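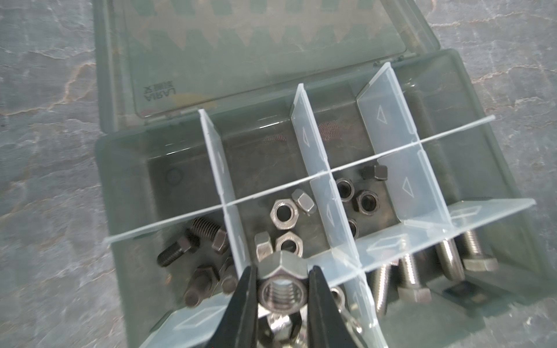 各位好,我又来给大家添信了,这回还是接着聊分拣台上换机械臂以后,Korkley这边的人到底在干什么、心里怎么想。上个月的讨论我从头到尾看了两遍,有些话在手机上打不痛快,今天坐下来慢慢写,长了请多担待。先说活儿本身。做过的人都知道,紧固件分拣看着简单,其实全在手指头上:发黑的六角螺栓归一格,银亮的螺母归一格,格子之间就隔着一片透明隔板,夹爪捏起一颗大螺母,底下同一格里还挤着一堆。我在这种盒子前面坐了好些年,下班回家拿筷子,大拇指都是木的。所以谁要是问我舍不舍得这份活,我得说,舍不得的是同桌的人,那股酸劲儿我是一点也不想念。

Thulani Jacobs上次来信里有一段,我先抄在下面,免得新订阅的朋友找不着头绪:

> 我们Mabaso的仓库从八月起也要上自动分拣,通知贴出来只有半页纸,写了设备什么时候进场,培训怎么安排只字未提。我手底下的人天天问我,以后排班怎么排,计件奖金还有没有。我答不上来。主管的意思是先装上再说。我想问问已经走过这一步的同行,头几个月你们是怎么熬过来的?是原来分拣的人去看机器,还是另外招人?还有,老师傅愿意学吗?
> Thulani

Thulani,我一条一条回你,说得不对的地方请别的同事补。

先说人。我们这里原来分拣的人一个没有另外招来的顶替,都是自己人转过去的,这一点我觉得公司做对了。料单上一共508个料号,哪个容易和哪个混,哪两种螺母放平了一模一样、立起来才看得出高矮,这些都在老师傅脑子里,图纸上查不着。Naledi Venter头一个礼拜就坐在工程师旁边,人家调程序,她在旁边念叨:“这种高的你别从侧面推,它要倒的。”后来那位工程师每天早上先给她泡茶,再开电脑。她原先最反对上机器,会上嗓门也最大,如今谁要动她那套示教步骤,她还要跟人急呢!

再说奖金,这个我劝你趁早问,问清楚了再装。计件奖按手上过的数算,机器一进来,这个数算谁的?我们拖了好一阵子才谈下来,改成按班组算,看的是错料退回和停机时间。谈的那阵子大家心里都不踏实,有人悄悄去问了隔壁Purkex的招工。要是能重来,我宁可设备晚进场一个月,也要先把这张表定下来贴到墙上。 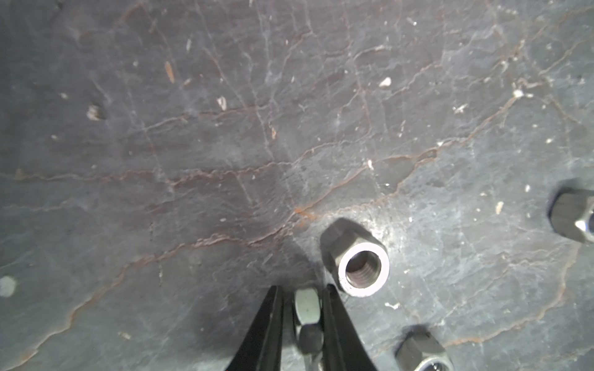
排班也跟着变了。以前是一条长桌子坐一排,说说笑笑一上午就过去了,现在一个人看两个工位,转过身去才有人说话。这件事会上没人提,可是我觉得它比什么都要紧。我们后来跟班长商量,交接班前留一刻钟,大家凑在一起把当天卡料的情况讲一讲,名义上是技术交流,其实多半时间在聊孩子和菜价。聊着聊着,倒真有不少毛病是这时候想起来的,比如倒料的时候别图快,零件摞得太厚,夹爪下去容易碰到旁边的;又比如料盒的盖子要往后翻到底,半开着挡事。

至于老师傅愿不愿意学,我看主要在怎么教。Prunutow来培训的第一天,讲义发下来89页,一半是英文缩写,Tshepo Hlongwane翻到第三页就把眼镜摘了。第二天换了个教法,讲义收起来,直接让大家站到工位跟前,自己上手停机、清料、复位,做错了也不要紧,再来一遍。到周末,他已经在教年轻人怎么判断该不该按停止键了。你要是有机会跟供应商谈培训,就请他们少放幻灯片,把时间留在机器旁边。另外培训一定要算工时,要是叫人下了班留下来学,再好的脾气也学不进去。

手上的活少了,眼睛和脑子的活多了,这话听着像好事,也确实有它累人的地方。从前分拣累了,手停一停就歇过来了;现在盯着两条手臂在料盒前后伸来伸去,不出事的时候闷得慌,一出事又要马上反应。头两个月好几位同事跟我说头疼、晚上睡不稳,后来改成两个小时轮换一次,中间去做包装或者备料,才好些。你们排班的时候把轮换写进去,别等人家来诉苦。

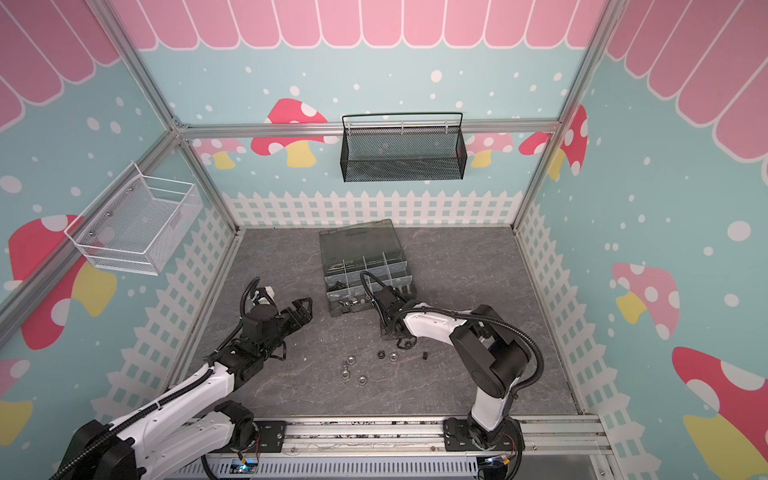 Pravesh Sibiya看了我这封信的草稿,回话说轮换固然要写,更要写明白谁有权停机。他那边起初规定要先打电话请示,结果料卡住了,看工位的人只能干站着等,等来了还要挨一句“怎么不早说”。他的意思是,谁站在那里谁就能停,停了不追究,事后补一行记录就行,这一条应该放在操作规程的最前头。

他这话我完全赞成,回头就去翻了我们自己的规程,发现停机权限写在附录里,字还特别小。我已经跟班长提了,请他们挪到前面去。Thulani,你们那边规程还没定稿的话,正好从一开始就写上,比以后再改省力得多。

还有一件小事,Mandla,你上次托我问的护腕补贴,我问过人事了,转到看机器岗位的人原则上不再发,但是轮换到备料的那几个班还可以申请,表格在老地方领。我觉得这个规定有点小气,要是你们那里发得宽松些,麻烦把文件发到列表上,我好拿去跟他们说说。

写到这里茶都凉了。哪位的单位也刚上了分拣设备,不管顺不顺,都请来信讲讲,短一点也没关系,尤其想听听夜班是怎么安排的。天冷,大家上夜班多穿一件。

祝各位平安
Korkley分拣二班的老订户

最后更新:2022年7月11日
打印本页 | 用电子邮件发送
本站使用Cookie以改善您的浏览体验。继续浏览即表示您同意我们使用Cookie。 接受 | 了解更多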